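ヴェソラの水

シュペラ・ムラデノヴィッチは、奇跡の水を信じていなかった。ヴェソラの泉を飲めば忘れた名前が戻るという。瓶は一本20ユーロ。名前ひとつの値段にしては高い、と彼女は思った。

「祖母は戻りましたよ」と売り子のアタベルク・ヤマンが言った。
「誰の名前が」
「最初の夫の」
「それは良いことだったんですか」
ヤマンは答えず、瓶の埃を袖で拭いた。

12月のバスは一日に4本しかない。次を待つあいだ、彼女は結局一本買って、停留所のベンチで栓を抜いた。鉄の味がした。町の水道と同じ味だ。思い出したのは、昔飼っていた犬の名がカラジャだったことだけで、それは忘れてなどいなかった。
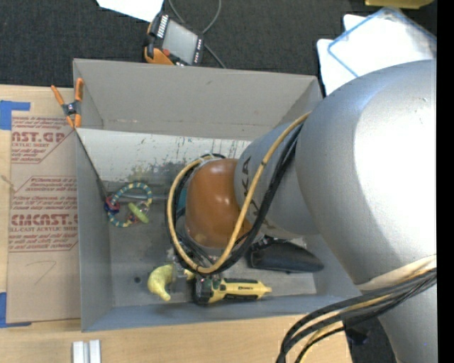 バスが来たとき、ヤマンが坂を駆け下りてきた。釣り銭を渡し忘れたという。
「それで、戻りましたか」
「いいえ」
「みなさん、初めはそうおっしゃる」

彼女は硬貨を数えもせずポケットに入れ、いちばん後ろの席に座った。セディルラの橋を過ぎたあたりで、運転手が鼻歌を歌いはじめた。母が台所でよく歌っていた曲だった。題名が出てこない。彼女は瓶を窓の光にかざし、残りを見て、しばらく迷ってから栓を閉めた。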